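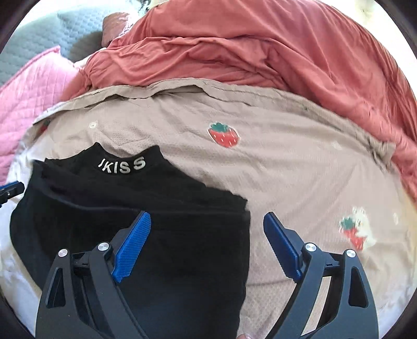

Section 4. Fitting the Vamley seat cover set

The Kasis seat cover set fits the two front seats and the rear bench of most five-door hatchbacks. Read this section through once before you start, and check that your seats have removable headrests. Lay each cover out flat indoors and smooth it down before you carry it to the car. Black fabric hides its own creases and folded edges, so run your hand over the cloth as well as looking at it. A fold left under the backrest panel will be hard to pull out later.

4.1 Before you begin

Park on level ground, switch off the ignition and take out the key. Slide both front seats fully back. Vacuum the seats and the gaps beside the runners.

CAUTION: If your front seats have airbags in the side bolsters, use only the Palma version of the cover, which has an open seam on the door side. Do not fit the standard version over a seat airbag.

4.2 Front seats

1. Press the release button at the base of the headrest and lift the headrest out.

2. Pull the backrest cover down over the seat from the top. Line up the two headrest holes with the guides.

3. Push the rear flap through the gap between the backrest and the cushion. Go round to the back of the seat and pull it through.

4. Fasten the flap to the back panel with the touch-and-close strip.

5. Place the cushion cover on the seat and push its rear edge into the same gap.

6. Pass the 4 elastic straps under the cushion and clip them to the hooks. Keep them clear of the runners and of any wiring.

7. Refit the headrest and check that it locks at each height.

8. Move the seat fully forward and fully back. If a strap catches, unhook it and route it again.

Note: Seats with an occupancy sensor may show a belt warning after fitting. Loosen the front straps by 10 mm and try again. If the warning stays on, remove the cushion cover.

4.3 Rear bench

1. Fold the cushion forward, if your car allows it.

2. Fit the bench cover from the left side to the right.

3. Bring the seat belt buckles up through the slots. All of them must stand clear of the cloth.

4. Return the cushion to its place and press until it latches.

5. Fit the backrest covers. On the Rakata version the split is 60/40, with the zip on the narrower part left open when the seat is folded.

CAUTION: Do not cover child seat anchor points. Open the flaps marked on the cover and check that the anchors can be reached.

4.4 After fitting

Check the straps again after the first 100 miles and tighten any that have worked loose. Wash the covers at 30 degrees and dry them flat, away from direct heat. Do not iron.

Text revised 2025-06-23 by Fatemeh Alipour. Replacement hooks are listed in Section 7.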